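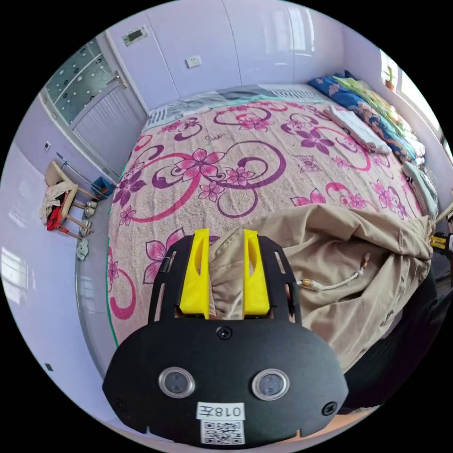 Oltska gripper kit: gallery

Oltska sells this hand-held gripper as a quick way to record household chores for teaching robots. The Irnholm bundle costs 2726 euros, plus 33 a month for the software. The brochure promises "natural folding skills from any home", and I would like to see a good deal more before I believe it.

Beige cloth on a flowered sheet. The yellow fingers have a proper pinch of it, I'll grant them that. A pinch is still a long way from a folded garment, and the drawstring with its toggles is the sort of thing I'd expect to cause trouble later on.

The slots in the fingers keep turning up in the sales talk as a grip feature. Heloísa Bittencourt at Moura asked for test figures in October and was sent the brochure again.

Voston's rival kit is 2000 euros with no monthly fee. Its claims are just as grand, and I haven't had one in my hands yet. Prices are without VAT, and spare fingers are extra on both.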